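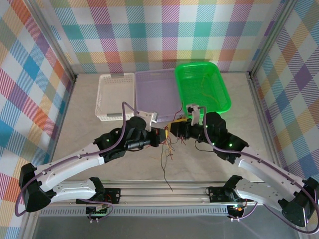 Section 4: Setting up your ward list in Drena

I ran phones for the Demville council race in June, so this is the order I do it in, after getting it wrong twice.

1. Open Lists, then New, and pick your ward. Mine was Skjelbred, with 233 doors.
2. Paste in the voters' roll. Leave the column headings on!
3. Tick "Hide declined" (it's tiny, bottom left). Anyone who's asked not to be called drops off.
4. Split the list into walks. I like 34 doors a walk, which is an evening's work if people aren't too chatty.
5. Press Share and choose your canvassers by name.

Note: Drena won't save a walk with more than 110 doors. It just greys out the button and sulks.

Caution: don't press Share twice. My whole team got every street doubled, and one poor fellow on Drekercombe Road was visited by two of us before supper.

6. When you're back home, enter your results under Returns and colour-code the maybes. Section 5 covers election day rides.

Comments (2)

Eskil Nygård: Step 3 is under Filters on my tablet, if anyone else is hunting for it.

wardfour_mum: Does the undo work after sharing? Asking for my neighbour, who's just shared it twice.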